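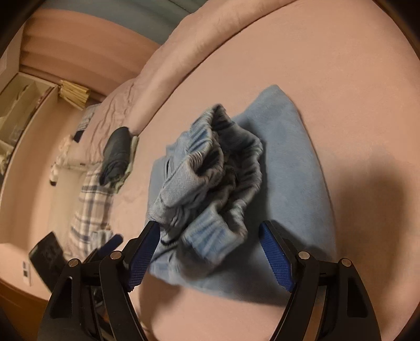
HESWOOD, Friday, August 18, 2023 -- Skirari today released results from its comparison of two finger pad designs for hand-held grippers, a ribbed pad and a smooth one. Operators made 2000 grasps on clothing and bedding, including denim, in furnished bedrooms.

The ribbed pad dropped 8 garments in its first 300 grasps. The smooth pad dropped 20 over the same number.

"Denim was the hard one -- it bunches up and the waistband folds over on itself," said Amarachi Bassey, who ran the tests. "We want pads that cope with that."

Skirari will fit the ribbed pad to all of its hand-held units. Test sheets are available on request from Femi Ajayi in the Skirari press office.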